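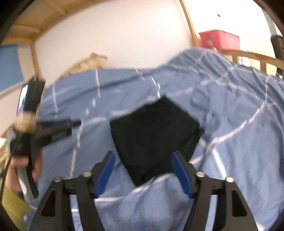

June 25, 2020

Black dye, cotton. Second attempt at getting a proper black out of the Rerkamora powder. The last lot came out a dull charcoal and went brownish along the folds, which I put down to too little salt and a crowded pot.

Weighed the cloth dry before anything else. Scoured it in hot water with soda crystals and a squirt of washing-up liquid, left it until the water had cooled, rinsed twice. The scour water was more yellow than I expected for cloth sold as ready to dye. Will scour everything from that roll from now on, whatever the label says.

Bath made up in the big enamel pot. 200 g salt, stirred in before the cloth. Dye powder mixed to a paste with a little warm water first, then let down and poured through an old pair of tights. There were still lumps in the tights at the end, so pouring it straight in last time was probably where the specks came from.

Cloth in wet. Stirred without stopping for the first 9 minutes, then every few minutes after that. Soda ash dissolved separately and added in three goes, with the cloth pushed to one side so it never landed on it directly. Pot kept warm on the small ring. The dial on that ring is no use below halfway, so go by the thermometer.

Rinsing took far longer than the dyeing. Cold first, then warm, then hot with a drop of soap. It needed 7 changes of water before a white rag pressed on the cloth came away clean. Last time I stopped after four and got grey marks on everything it touched.

Colour by the window is a good flat black. Under the strip light there is a slight blue to it, which I prefer to the brown. Compared it with the Hovo sample card and it sits between their two darkest. The Donnelly black, from batch 3974, is a shade deeper but costs a lot more and needs a longer soak. Not worth changing over for practice pieces.

Things to sort out:

Hems took the dye more slowly than the middle. Thread is probably polyester – need to check the reel. If so, unpick and resew in cotton before dyeing, or put up with a paler stitch line.

Creases. Dried over a rail this time and had to iron it twice. Try drying flat.

Soda ash is nearly out. The Grirley shop has the larger tub, and anyone passing before I do could pick one up. Gloves too, medium.

Light test started. One strip pinned to the window frame with half of it under card, its twin in the drawer. Leave both alone until July and then compare. Please don't move the card.

Enamel pot has a chip inside the rim, so no iron mordant or anything acid in it until it has been looked at. The steel one is fine for now.

Next: same recipe on the linen offcuts, with the salt left as it is and a longer time in the soda.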